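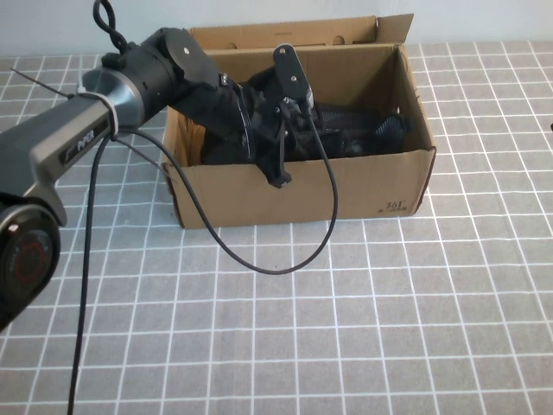
Reshma Joubert

Barar were a rock band from Planham, active on and off for the better part of two decades. Formed by singer and guitarist Alcides Dantas with his cousin on drums. Best known for the album Conceição, and for the long quiet stretch that came after it.

History

Started as a covers act. Weddings, a bowling alley, one summer on a ferry. Dantas began slipping his own songs into the second set and the band got its first regular night at a bar called Pralo, which held 90 people and had no stage to speak of. A demo tape was sold at the door. Copies are hard to find now and the sound is muddy, mostly bass.

The first album was recorded in 5 days, largely live. Reviews were mixed. The local paper liked the drumming and complained about the lyrics, a complaint that followed Dantas for most of his career.

Conceição came next and is the one people know. Slower songs, a pump organ all over side two, named for Dantas's grandmother. The single "Half the Stairs" got steady radio play in May of that year and was later covered by three other acts, none of them very faithfully. The band toured behind it untill the second guitarist left partway through. He was not replaced, and the live sets from then on have a lot more space in them.

Style

Usually filed under roots rock. Dantas disliked the term and said so on stage. Early songs are short, two chords and a shout. Later ones wander. Critics have pointed to the organ parts and the habit of ending songs a bar early, wich began as a mistake on the demo and stayed in.

Later years

A third album was finished but shelved after a dispute over the master tapes. Four of its songs turned up on a compilation; the rest circulate as rough mixes. Last known show was back at Pralo, unannounced, with a borrowed drum kit.

Albums

Barar
Conceição
The Long Table (unreleased)

See also: Music of Planham

Last edited Monday, June 4, 2018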